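Treltaleck handheld garment steamer: review

I have used the Treltaleck for most of February, on shirts, two linen dresses and a set of curtains. It replaced an old Sepúlveda steam iron that had started to leak from the base.

The tank is small. A full one gives 13 minutes of steam, enough for a couple of shirts. Heating up takes 54 seconds from cold, and the light on the handle goes green when it is ready.

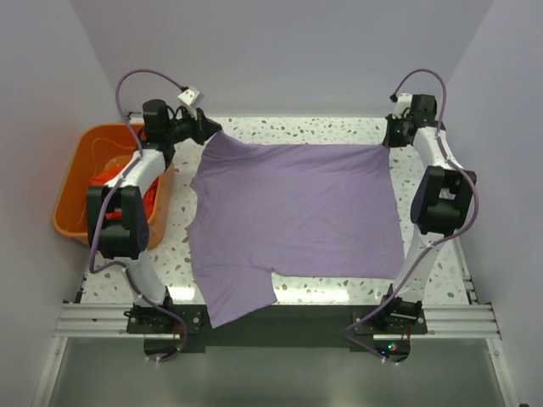
Page last changed: Wednesday, 16:20

Cotton and viscose come out well. Heavy linen needs a second pass, and collars still look better done with an iron. Large pieces are easier if you lay them flat first and smooth them by hand, then hang them up to steam. I tried steaming flat on a worktop and got damp patches underneath, so I stopped.

The cable is 2 metres long and could do with being longer. The trigger has a lock, but it slips if you hold the steamer at an angle. Leilani Benavides, who tested the Eta for this site last year, had the same complaint about that one. Weight is fine until the tank is full, when my wrist began to notice it after the second curtain. 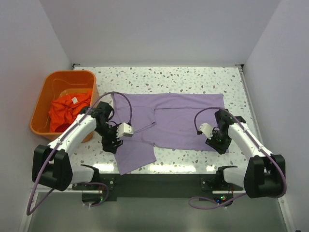

Purple garment spread out on a speckled tabletop.

Limescale is the main worry. The filter is not sold separately, and Trudereck, the only shop I found with stock, did not know when that would change. I have been using filtered water.

Good for creased shirts and travel. Keep your iron for linen.

Lautaro Palma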